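Blog > Around the House > Laundry and Linens

Sorting out the towels

Reading time: 4 min

I went through all our towels in July and have been meaning to write it up. It took most of an afternoon and one evening, and I still have a bag in the trunk of the car that needs to go somewhere.

We had too many. The linen closet at the old apartment was deep, and things went in at the front and stayed at the back. When we moved to Plarkport the closet got a lot smaller (it is 29 inches wide and has a water pipe running up one side), so the extra towels ended up in two boxes under the stairs. I pulled everything out and put it on the bed. There were 60 pieces, counting washcloths and the dish towels that had wandered in from the kitchen.

First I made a pile of anything with a hole or a hem coming off. Those went to rags. I cut the bigger ones into quarters with the good scissors, which my wife was not happy about, and I have since bought a cheap pair for the job.

Then bath towels. We are two people and we get guests maybe four times a year. I kept three each and four for guests. The thick Grønli ones stayed even though they take forever to dry, and the thin striped ones we got as a wedding present went into the donation bag. I asked first.

Hand towels were harder. They all looked usable and none of them matched. I kept the plain ones and let the ones with stitching on them go. The stitching gets scratchy after enough washes.

The folding is where I changed the most. I used to fold in half, in half again, and then once more, and the stack always leaned. Rory Kinnear, my neighbor, folds his lengthwise first, into a long strip, and then brings the ends in. I tried it and the stacks stand up better on a narrow shelf. For a bath towel it goes like this. Lay it flat, bring one long side over to the other, smooth it down from the middle, then fold the strip in thirds. The folded edge faces out. I do hand towels the same way, only in half at the end – thirds makes them too fat.

It helps to have something dark and flat to fold on, a little bigger than the strip. Light towels show up well against it and you can see right away if one edge has slipped. I tried the bedspread and it just moved along with the towel.

For the washcloths and small cloths I use baskets. I had been buying the woven kind and they snag. Plastic with holes in the sides is better, lets air through and can be rinsed in the tub. Trernden makes one that fits my shelf with room for my hand on top. The Zuron ones are nicer to look at but too tall.

I keep the inventory on a clipboard on the inside of the closet door. It's one sheet, with what we own and which shelf it belongs on. When something gets cut up for rags I cross it off. 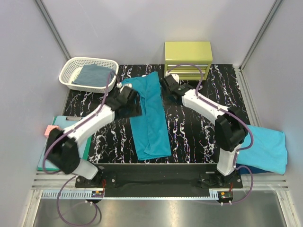

Last updated: November 29, 2024

A strip like the teal one in the middle is the stage I mean, folded the long way. The dark gray-blue cloth in the white basket is already folded, and the light blue towel on the right has a navy one under it. I like to stack that way too, light over dark, so I can tell at a glance where one towel stops and the next begins.

A few things I would do differently. I would wash everything before sorting. Some of what I put in the rag pile was only stiff, and came back fine after a hot wash with no softener. I would also have called the donation place ahead of time. They don't take bath linens at the one on our side of town, and the animal shelter that does is 11 miles out. That's the bag in the trunk.

The closet has stayed in order since then, mostly. The bottom shelf has filled up with lightbulbs and a heating pad, so that will be next.

Related posts
Getting mildew smell out of a bath mat
Shelf paper, and whether I would use it again
What I keep under the kitchen sink
Moving to a smaller place: the closets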